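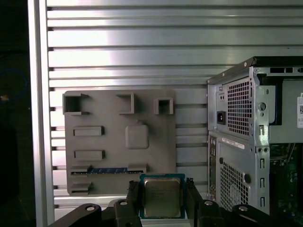

Lindbridge open day, 2020-11-04: the processor cell

Farzana Sarkar took our group to the Scanlon cell, where an arm handles processors by their edges. In July it stopped with a force fault and left 3 sockets with bent pins.

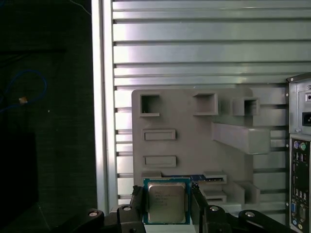
The cause was a worn finger pad - the chip sat tilted in the grip, and the force limit had been set to 65 newtons.
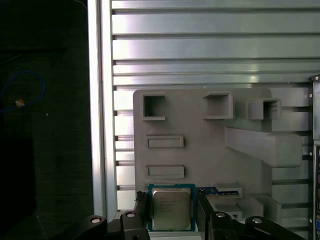

The limit is now 40, and the pads are changed every 5 weeks.
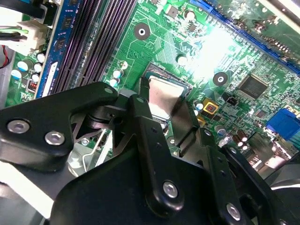
Who can restart the arm after a fault?

Only the shift lead, once the socket has been checked by eye.

Coffee was served in the Rirnildale building.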